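Bench log / Faults and near misses

September
Elaine Guimarães

Run 919 stopped by hand at 10:50. Arm moved while Precious was still setting the packets. No contact, nothing damaged. Arm has been off since then apart from the tests below.

What we were doing: clutter picks on the white table, snack packets next to the tea tray, same as all last week. One person lays the packets out, steps back, presses the green pendant button, the Dinis arm goes to look pose and starts. Between runs it should sit in hold with the drives off.

What happened: Precious had both hands on the table. I was at the desk with the Lendar console open. The arm came out of hold, went to look pose and began its first approach at the slow speed. She pulled her hands back and I hit the stop. When I measured afterwards the gripper had got to 200 mm from the nearest packet. She says she heard the brakes click before she saw anything move, and I heard it too but took it for the door.

Neither of us pressed green. Precious had the pendant on its hook behind her and the log shows no button event from it.

The Lendar log shows this, in order:

10:49 run 918 ends, state HOLD
10:49 camera restarts itself (it does this, see earlier pages)
10:50 state READY
10:50 state RUN
10:50 STOP, console

So it went from HOLD to READY with nothing asking it to. READY to RUN is allowed without a button if the start flag is already set, and the flag was still set from 918. I had assumed the flag was cleared at the end of each run. It is cleared at the end of a run that finishes with a place. 918 finished with a timeout, the Wike gripper having dropped a packet and lost it, and the timeout path skips the clearing. I've read that file plenty of times and not noticed.

The HOLD to READY part is the camera. When the camera node comes back it publishes "scene ok" once, and the state machine takes that as the end of hold. Fine on a cold start, which is what it was written for.

Both are needed for the arm to move by itself: a timeout on the last run, then a camera restart in the gap before the next.

Tests, table clear of people, me at the stop, Precious reading off the states:

1. Forced timeout, then killed the camera node. Arm came out of hold. Repeated, same result, 3 times out of 3.
2. Normal finish, killed the camera node. Goes to READY and stays there. Drives on in READY though, which I don't like either.
3. Forced timeout, camera left alone. Stays in HOLD.

The hold is software only. We have been treating it as if it were the stop, and reaching in on the strength of a word on a screen. The key switch on the cabinet does cut the drives, and we stopped using it between runs in the summer when the re-home took too long. I timed the re-home again today at 43 seconds.

Changes, to be done before anyone powers it up for a run:

– key switch off and key in the pocket of whoever is laying out. Back to the old way, 43 seconds or no 43 seconds
– start flag cleared on entry to HOLD, whatever the run ended with
– "scene ok" no longer takes it out of HOLD. Green button only
– drives off in READY as well

Precious is doing the code, I'm checking it. I'll also write to Kenville, as their cell is on the same state machine and I think they took our copy before the timeout path went in, but they should look. 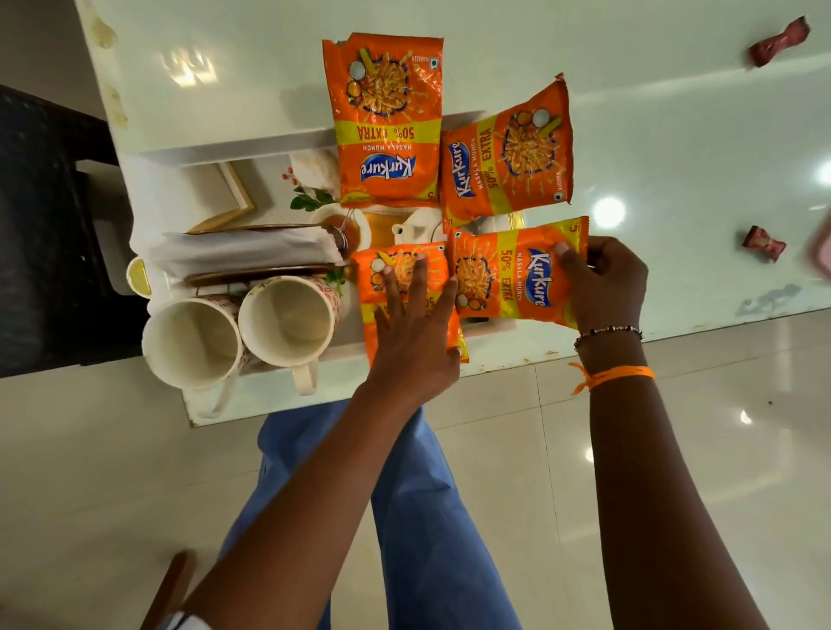 Page last changed: September, 16:40, EG

Layout work is the bit where hands are in reach longest, so that is what the new rule has to cover. With the Kurkure packets it takes both hands, one flat on a packet and the other turning its neighbour by the corner, and your eyes are down on the table the whole time. Four packets close together, facing different ways, one upside down. You would not be looking up at an arm.

Tray stays to the left with the mugs and teapot on it. We did talk about fixing the layout so that less handling is needed, but the mixed angles are what we want from this set, so no.

Still open: why the camera restarts. The glossy table gives strong light spots and Precious wonders if the exposure loop is hanging on them. I doubt it, I think it's the cable. Swap the cable first, then try the matt cloth, one at a time please so we know which.

Run 919 marked void in the index. 918 kept, as a timeout. Next run takes 920, don't reuse the number.

PZ added: flag fix is in on the branch, test 1 now stays in HOLD. Not merged. READY drives still to do.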